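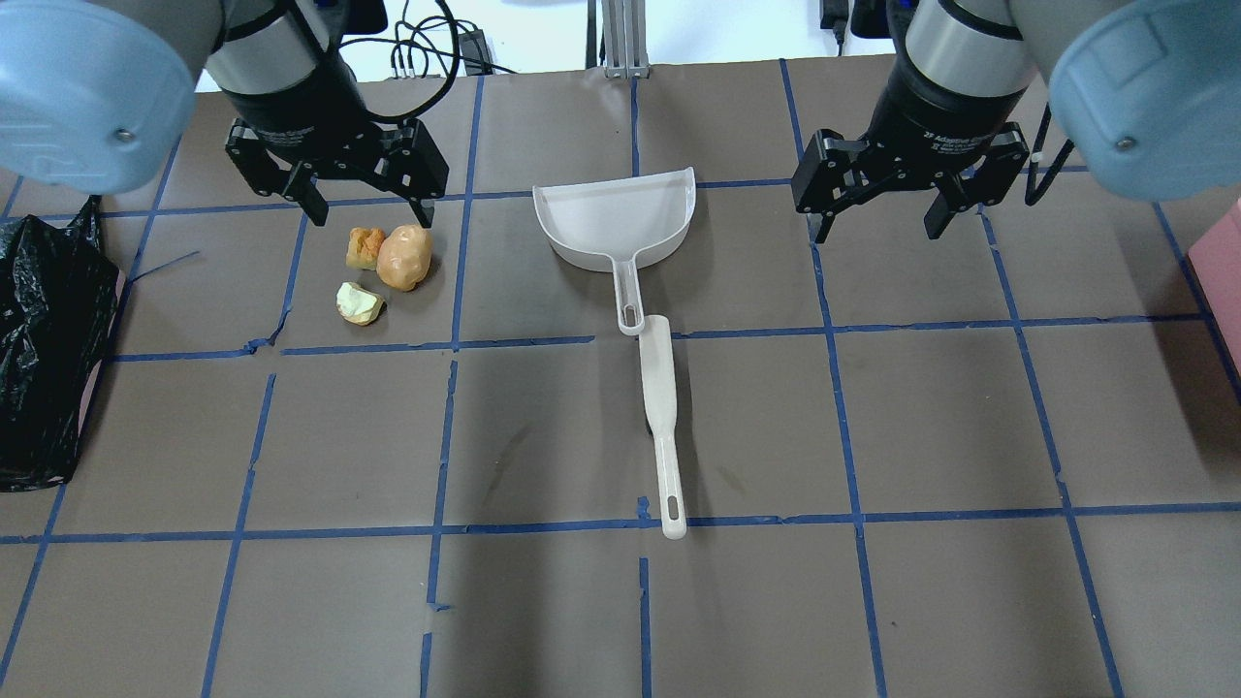 The line of dust

07/05/2024

I have reached the age at which I hold opinions about dustpans. I didn't plan it. I used to have opinions about bands.

My main one concerns the line. You know the line. You sweep the crumbs into the pan, you lift the pan, and there on the floor is a thin grey stripe of everything too fine to go over the lip. So you move back a few inches and sweep again, and get a thinner stripe. Then a thinner one. By the end you've retreated across the kitchen and are crouched in the hall, where you give up and blow.

The one at home has a rubber edge, bought on the promise that it would deal with the line. It was called the Timach, it cost me more than any dustpan should, and the rubber curled up within the month like a sandwich at a funeral. I kept it anyway. It has a hole in the handle for hanging up, and it has never been hung up. It lives on its side under the sink, behind the bag of other bags.

So I took a warm interest in the table at Prolarholm. They've gone over the whole top with brown paper and then divided it into squares with blue tape, and the squares are, let's say, a sincere effort. One of the lines breaks off near the middle as if stepping round a puddle. Some of the bits of tape don't quite meet and some overlap. I've put up shelves on the same principle and feel I'm in no position to comment.

What I do like is the paper. Crumbs show up on it beautifully, especially pale ones, and when it gets too horrible you can presumably fold the lot up with the mess inside and start again. I've considered doing this to my kitchen. The creases would annoy me, though. A brush goes over a crease and leaves exactly three crumbs in it, which you then have to pick out with a fingernail, and at that point what was the brush for?

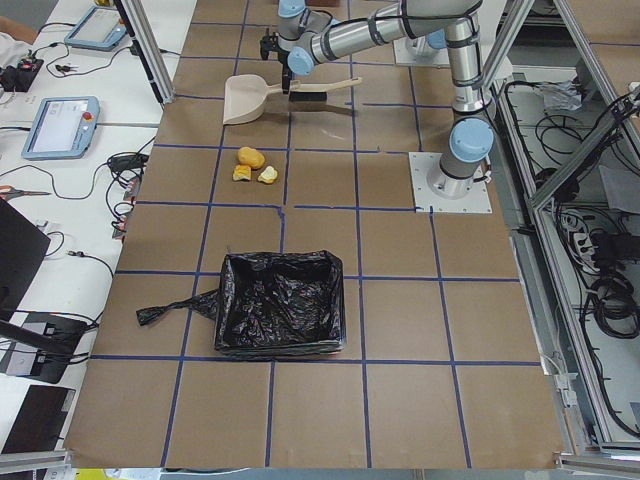
Prolarholm Tidy Table Club

Now, the brush. A wooden handle, dark bristles, quite a serious object. I've always felt that a wooden handle improves the sweeping, in the way that a proper pen improves the shopping list. The plastic ones that come clipped inside the dustpan are never right. They clip in so firmly that getting them out flings the last lot of dust across the room, and after a year the bristles all lean one way, like people waiting for a bus in the wind.

And then a bin on the same table as the mess. I can't get over how sensible this is. At home the bin is at the far end of the kitchen and has a pedal, so the full pan has to be carried the length of the room, level, while I steer round the cat's bowl and then stand on one leg. A bin at elbow height would change my life. The black bag is folded over the rim as well, properly, all that crinkly surplus on the outside where it belongs. Mine slides down inside the first time anybody throws away a teabag and spends the rest of the week at the bottom, being rubbish.

The other question is size. The textbook crumb is a small thing. But what's on the paper is more in the way of chunks, and a chunk is a different sport altogether. Brush it gently and it rolls off to one side of the pan. Brush it briskly and it goes up the pan, over the back and away. I once chased a roast potato across 6 feet of lino like this, on my knees, in front of guests. The answer is obviously to pick it up with your fingers, but once you've got the dustpan out there's a sort of pride involved.

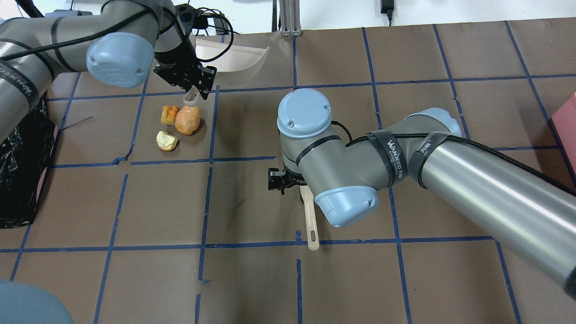
Bread roll with company, one square between them.

I'd have eaten the roll, to be frank. It has a good golden crust on it and doesn't look remotely like waste. The orange thing beside it I would have called a potato, though not under oath, and the pale yellow lump could pass for cheese or for pastry depending on how hungry you are. As a lunch I've had worse. I've had worse at Skendura, where they charge you extra for the butter.

Anyway, I came home and cleaned under the toaster, which I had been putting off since last June. I won't say what was in there. I did it with the Timach and the leaning brush, on an opened-out paper bag laid over the worktop. No blue tape, as mine is holding the shed window in.

The paper bag worked very well until I lifted it by the wrong corner. There's now a line of dust behind the bread bin, and I'm leaving it there until somebody visits.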